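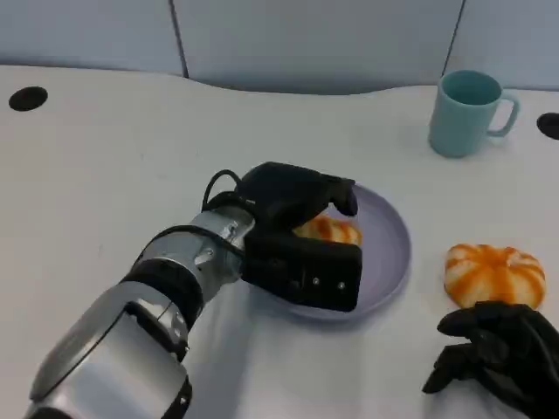 Figure 3. A lavender plate and a pumpkin-shaped bun on the white table.

4.2 Plates, shaped breads and the problem of the second helping

We turn now to the part of the study that gave us the most pleasure to carry out, and which, we will admit, took up far more of our March than we had planned for it. The earlier sections dealt with bread as something bought and carried home. What interests us in this one is the short stretch between the bag and the mouth, when a bun is given a plate, or is not given one, and when the person serving it makes a number of small decisions that they would be hard put to explain if you asked them.

Shaped breads are a good place to look for these decisions. A plain roll can go anywhere on a table and few people will remark on it. A bun made to look like a pumpkin, with its ribbed lobes and its alternating bands of orange and creamy white (Figure 3, to the right of the plate), is a different kind of guest. In the Brellmont households, the diaries show again and again that shaped breads were set down with some care, turned so the best side faced the room, and then left uneaten longer than the plain ones. "It seemed a shame to start on it," wrote one grandmother, who had bought hers for a birthday and was still looking at it two days later. We collected 1,807 diary entries in all, and the word "shame" turns up in them more often than the word "hungry," which made Tahira Rajput, who coded the first batch, laugh out loud in a very quiet office.

The plate matters too. Our hosts in Brellmont were generous with their cupboards, and we saw a great deal of crockery we would gladly have taken home. Pale colors were well liked for orange and yellow breads, and several hosts spoke of lilac or lavender in particular as a color that "calms down" a bright glaze. Whether it does anything of the sort to the eye we can't say, and Rajput's color trials (Section 5) should be read before anyone makes much of it. What we can say is that the hosts believed it and chose their plates accordingly, sometimes getting up from the table a second time to swap a white one for something softer.

There is also the matter of what sits on the plate and what sits beside it. Dougal Matheson, in his notes from the pilot visits, called the bread placed straight onto the tabletop the "waiting piece," and the name stuck with all of us. A waiting piece has been brought out and is plainly on offer, and yet it has not been served to anyone. Guests in the diaries treated it with a good deal of tact. They would finish what was on the plate, talk for a while, look at the waiting piece, and then ask whether somebody else would like it. In 6 of the households this exchange had become so settled that the children could recite both parts.
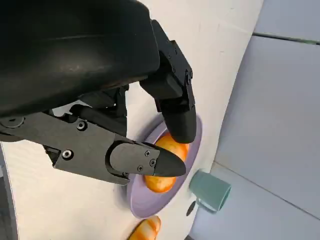 Figure 4. A glazed bread roll lying diagonally on a lavender plate.

Glaze brings its own habits. An oval roll with a bright, glossy crust like the one in Figure 4 invites touching, and hosts had firm and rather varied opinions on how it ought to be picked up. Some held that a glazed roll should be taken by the sides so that the top stays clean, while others – Marisol Oyelaran's own aunt among them, we are told – held that a roll is a roll and that people who worry about fingerprints should be given a biscuit. The longer entries return to this subject with real feeling, and we have kept as many of them as space allowed in the appendix.

We would caution against reading too much into placement alone. Rolls get laid at an angle for all sorts of reasons, and a host who is pouring coffee with the other hand is not composing a still life. In the follow-up interviews, Imani Delacroix asked hosts to explain particular arrangements from their own tables, and a good many simply said that was where it landed. The remaining accounts are taken up under "display" in Section 4.3, together with the cake stands.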